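Nikesum's simulated household set began in April with 12 tasks and no agreed rule for what counted as a finished example. Abdelghani Soliman, who runs collection for the Plemeo policy group, wrote the rule himself.

"An episode ends when the object is released and the hand is clear of the furniture," he said. "Before that we had operators stopping whenever they felt done, and the model learned to hover."

Each task now gets 100 accepted episodes before it goes to training. Operators work in shifts from a headset and glove, and every episode is replayed by a second person. In the first week under the new rule, 43 episodes were rejected, most of them for fingers passing through a cabinet wall. Soliman keeps the rejects in a separate store called Morrison. "They are useful for the contact checker. They are not useful for the policy."

Variation is set by script. Object pose, floor texture and lighting change at every reset, while the furniture layout changes every five resets. He would like it to change more often, but the Clekeo scene loader is slow.

Asked which tasks give the most trouble, he named anything inside a compartment. "On an open table you can approach from almost anywhere. In a cabinet you have one way in, and the operator can't see the back of the hand."

Soliman wants more of the approach phase in the data, and has asked operators to slow down over the last stretch before contact. His concern is hand shape. In the cabinet task the fingers and thumb should already be apart while the hand is still short of the shelf, with the blue-labeled bottle out of reach near the back of the compartment. "If the hand opens late, it opens against the shelf edge," he said. Episodes with a late opening are now tagged at review and held out of the training split. 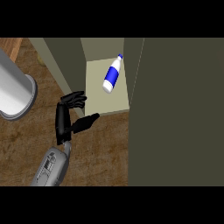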